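Bristholm mayoral race: is Gilbert really ahead in the northern wards?

Forum > Local politics > Elections

ferrylane
27 July 2022
The Gilbert campaign is telling anyone who'll listen that he's 40 points clear in Skerum and the other northern wards. Has anyone seen where that comes from? I've looked on the campaign site and there's a bar chart with no sample size and no dates on it.

oldquay_dan
It's the Fliltance poll. 676 people, done by phone. It was in the local paper, small print under the table.

ferrylane
676 across the whole of Bristholm though. How many of those live in Skerum? You can't get a ward figure out of that and wave it about as if it settles things.

marrowfat
Always the same with you, any poll you don't like is rubbish. Romain Gilbert grew up there, people know him. I can well believe he's miles ahead.

ferrylane
I didn't say he was behind. I said I don't believe the 40. He might be ahead by 2 for all that poll can tell us.

Tilly_W
I went to the Skerum hall meeting. More than 70 people turned up and a good half of them were from Gaillard's side, going by the questions. He got a rough time over the bus cuts and left without answering the one about the clinic. That doesn't look to me like a man strolling home.

marrowfat
Meetings attract people who want to shout. Doesn't mean a thing.

Tilly_W
Fine, but then his own packed meeting in the spring didn't mean a thing either, and I seem to remember you posting about it for a week.
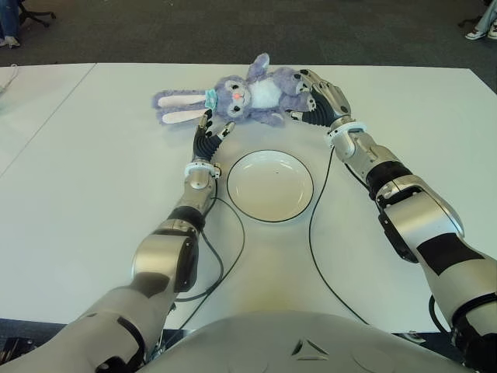 Lilac bunny and a white plate.

oldquay_dan
What bothers me is the private visits. He's been up to see the ward chairmen twice, no notice given, no press. If you're that far in front, why the quiet word?

marrowfat
Because that's what candidates do? Gaillard does it too. She had dinner with the harbour people and I didn't see a thread about that.

oldquay_dan
Start one then. I'd read it.

kestrel_m
Both of them will promise Skerum the clinic until September and we'll hear no more of it after the vote. I've voted in every one of these and the clinic has been in every leaflet.

ferrylane
Fair. Has anyone still got the old leaflets? I'd like to see the wording side by side.

kestrel_m
Two of them in a drawer somewhere – will dig them out at the weekend.

marrowfat
You'll find he wasn't even standing last time, so good luck pinning it on him.

ferrylane
He wrote the housing section. His name's on it. I'll wait for the scans.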